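Open Day at the Tresunico Workshop in Curkwood

Posted Aug 17, 2022

I have walked past the Tresunico building in Curkwood more times than I can tell you and never once been inside, so when I heard they were holding an open day I cleared my whole afternoon. I am so glad I did! If you have ever wanted to see what goes on under the cover of an ordinary desktop computer, put the next one on your calendar.

Admission was free, parking was across the street at the old Jitpraphai furniture store, and I got sticker number 52 at the door. The first stop was the part I'd heard the least about, a practice board. It's a flat gray thing made to look like a motherboard, with a silver CPU in a raised socket frame, long slot outlines beside it, and a real-looking place for the hard drive (in a wonderfully bright blue caddy). Everything is big, plain and easy to find, and I stood over it for ages. 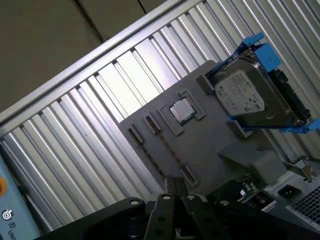 The practice board, with its CPU and the hard drive in the blue caddy.

After that it was on to the real thing, and what a difference. Once you look into a working-size PC case you see how crowded it gets in there! Cables come down from everywhere, little capacitors stand in clusters, and the memory sits in its narrow slot with latches at the end. The handout we were given said to line up the notch first and then press evenly at both ends, and to stop if it feels wrong. 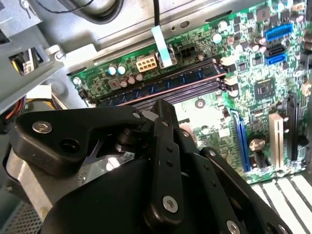
I also picked up the Horari booklet on the way through, a nice little stapled guide to the parts of a PC. It has a page on memory, a page on power supplies and a very good page on labeling your cables before you unplug them, a step I skipped on my own computer last November and paid for with a whole lost weekend.

My favorite stop was a black tower lying on its side with the panel off. You could look straight down at the green board, with DELL printed on it in white, and see the processor socket standing open and empty with its metal frame lifted. Both black memory slots next to it were bare too. I loved the drive cage, with its diamond-patterned holes. Why do they hide that inside?

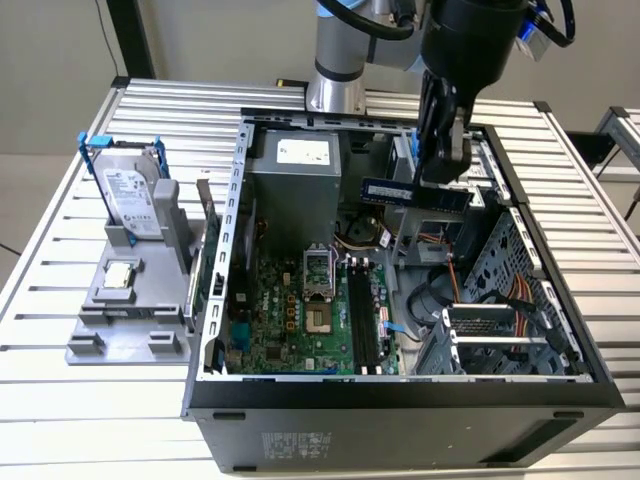

Reading time: 2 minutes

A few practical notes if you go. Doors open at 9 and the morning is the quieter half, from what I was told at the desk. Wear comfortable shoes, as the floor is concrete and there are few chairs. The coffee is fine and the lemon cake is much better than fine (get there before the second tour lets out). Kids are welcome all day.

Horari booklets are free while they last, and Tresunico is taking names for the November open day at the front desk.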